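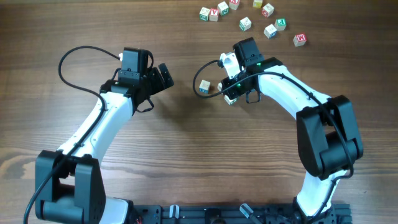

The blocks on the table, top right. Natural wood with coloured letters.

Alphabet blocks: sand them back or leave them alone?

dustybench
Posted 13 Nov 2020
Hi all, long time reader, not much of a poster. I've ended up with a set of wooden alphabet blocks and I can't decide what to do with them. They're bare timber cubes with the letters printed straight onto the faces in different colours, no varnish that I can feel. My niece is turning one and my sister would love them for her, but a few of the edges feel a bit sharp to me and I don't know what the print is. I was going to round the edges over by hand and rub in some beeswax, then I got cold feet about smudging the letters. Has anyone done this? I've got 4 grades of sandpaper in the shed and a tin of Motaung wax that's never been opened.

Kettle_On
Love a plain block set! We had ones like that when my two were small and they got chewed to bits, then went to my brother's kids and got chewed some more. I'd leave the faces alone and only do the edges. Wrap a bit of fine paper round a cork block, three or four strokes per edge, wipe with a barely damp cloth and you're done. It's a nice job for in front of the telly if you put a towel down (ask my carpet).

pontoonpete
Wouldn't give them to a one year old at all, sorry. If you don't know who made them you don't know what's in the ink. Everything goes straight in the mouth at that age. Put them on a shelf for a couple of years and buy her something with a label on it.

Kettle_On
Oh come on Pete, mine are both at uni.

pontoonpete
And mine rode in the back of the ute. Doesn't make it a good idea.

Sewwandi Pathirana
I sell secondhand toys at our Sunday market so I see loads of these. I'm a bit closer to Pete on this one. The newer sets are usually fine but if there's no box or maker's mark I sell them as decorative and tell people so. The other thing to check is size, you want them too big to fit in her mouth. On the wax question, try it on one face of one block first and leave it overnight. I did a whole set in October without testing and the reds went pink all over my rag. I was so cross with myself! I'd stocked up on wax as well, 570 grams of the stuff.

dustybench
Ouch, sorry about your reds. Okay, testing one first. There's a Q I can sacrifice, no one's going to miss a Q.

greyheron21
You'll miss it when she wants to spell quoll.

Also a different view on the wax, I wouldn't bother. Bare wood blocks stack better. Waxed ones slide, and a one year old's tower is wobbly enough already. I made a set for my grandson with Cluvach oil and they were like little bars of soap for the first month.

larchandlime
Strongly disagree heron, that's from too much oil. Wipe it on thin, leave it 21 minutes (I set the oven timer, don't ask me why I landed on that number), buff it hard with an old t-shirt and they grip just fine. Bare wood picks up every grubby fingerprint and you can never get them clean again. Mine went grey within a year.

greyheron21
Grey is the nice part!

larchandlime
Grey is banana, mate.

mumofthree_ponton
Can I ask about the table as well? I love that streaky brown grain. We're looking at benchtops and I can't find a brown that isn't orange. We got quoted $3,350 for ours and I nearly fell over.

dustybench
Ha, can't help much I'm afraid, I'm hopeless on timber species. I'd take a sample board home before you pay anyone that kind of money though. The ones in our showroom looked completely different once I had them under my own kitchen light.

Kettle_On
Seconding the sample board. Ours looked like fudge in the shop and came up like a basketball at home.

dustybench
Quick update. I rubbed wax on one face of the Q last night and there's a faint blue smear on the cloth this morning. The letter looks okay but I don't love it. So I'm doing the edges only, no wax, and my sister's going to keep them up high until bub's past the chewing stage. I've ordered her a Herex stacking ring thing for the birthday instead.

pontoonpete
Good call.

larchandlime
Come back for the wax when she's three!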